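Início › Família › Fios › Adaptação à creche

Fios Guardados Sobre Contacto

Tempo de leitura: 4 min

1/ O Tomé começou a creche em março. Toda a gente me disse que a adaptação custa mais à mãe do que ao filho. Achei que era daquelas frases que se dizem, tipo "dorme quando ele dormir". Segue fio.

2/ Na reunião de pais deram-nos uma lista de material. Duas páginas. Entre outras coisas: cinco mudas de roupa, tudo identificado com nome, meias incluídas. Meias. Cada uma.

3/ Mandei fazer etiquetas na Fistura. Mínimo de encomenda: 300. Tenho portanto etiquetas com o nome completo do meu filho até ele entrar na reforma. Já identifiquei o comando da televisão.

4/ Primeiro dia. A educadora diz que posso ficar 20 minutos na sala com ele "para fazer a transição". Ele fez a transição em quatro segundos. Viu uma caixa de carros e foi. Eu fiquei o resto do tempo numa cadeira com a altura de um tijolo, a sorrir para os filhos dos outros.

5/ Saí. Fui para o carro chorar, como planeado. No carro ao lado estava outra mãe a fazer o mesmo. Acenámos. Foi a relação adulta mais honesta que tive este ano.

6/ Chama-se Anouk De Graaf, a outra mãe. Holandesa, vive cá há nove anos, tem uma filha na mesma sala. Soube isto tudo entre vidros abertos e lenços de papel. Hoje trocamos mensagens às sete da manhã, quase sempre sobre ranho.

7/ Ah, o ranho. Na segunda semana ele trouxe para casa a primeira constipação. Na terceira trouxe a segunda, sem ter devolvido a primeira. Na quarta fiquei eu de cama e ele a saltar-me em cima, curadíssimo.

8/ Paga-se a mensalidade inteira, claro. Ele foi sete dias. Fiz a conta ao custo por dia e depois apaguei a conta, que há coisas que uma pessoa não precisa de saber antes do café.

9/ A creche usa uma aplicação, a Setance. Recebo notificações em tempo real. "O Tomé comeu tudo." "O Tomé dormiu 2 horas." Em casa o Tomé come massa sem nada e dorme como um guarda-noturno. Suspeito que estejam a acompanhar outro Tomé.

10/ Perguntei à educadora como é que o fazem dormir. "Deitamo-lo e ele dorme." Pedi para repetir. Repetiu.

11/ Experimentei em casa. Deitei-o. Ele levantou-se, foi buscar os sapatos, os meus, e pediu bolacha.

12/ Também há fotografias na aplicação. Na galeria da sala já vamos em 1,244 (a aplicação põe a vírgula à americana, ninguém se queixa). Vi-as quase todas. O meu filho aparece sobretudo de costas. Tem umas costas lindas.

13/ A minha mãe também tem acesso e liga-me a comentar. "Hoje levou a camisola verde." Sim, mãe, fui eu que lha vesti. "Estava com frio." Mãe, ele estava de costas – como é que sabe? "Uma avó sabe."

14/ Capítulo objeto de conforto. Pediram um boneco de casa. Ele tem um coelho da Barrientos, macio, lavável, oferecido pela madrinha, caro que dói. Escolheu levar uma espátula de silicone. Dorme agarrado à espátula. Está identificada, obviamente.

15/ Comprei uma espátula suplente para o caso de perda. Ele cheirou-a, olhou para mim com pena e devolveu-ma. Agora faço omeletes com ela, mas sinto que ficou ali uma mágoa. 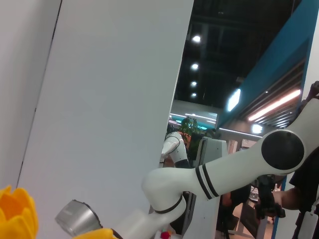 16/ Na semana passada chegou o momento que todos me tinham prometido: fui buscá-lo e ele não quis vir embora. Agarrou-se à perna da auxiliar. Passei um mês a preparar-me para ele chorar de manhã, e chora às cinco da tarde, quando me vê.

17/ A educadora disse que é ótimo sinal. Eu disse "pois é" com a voz de quem está a engolir uma espátula.

18/ O pai dele acha que eu exagero. O pai dele foi levá-lo uma vez, na segunda-feira, e voltou para casa muito calado a limpar a mochila de caminhada. Uma Rirnix que não sai do armário desde que o miúdo nasceu. Cada um chora como pode.

19/ Perguntam-me nas respostas o que levar no primeiro dia. Levem roupa velha, um saco para a roupa suja e outro saco para quando o primeiro desaparecer. Não levem rímel.

20/ E a quem perguntou pelas etiquetas: sim, aguentam a máquina a 60. Posso dispensar algumas, se o vosso filho também se chamar Tomé.

21/ Tenho de ir, acabou de chegar notificação. "O Tomé comeu brócolos e repetiu." Vou ligar para lá a confirmar a identidade da criança.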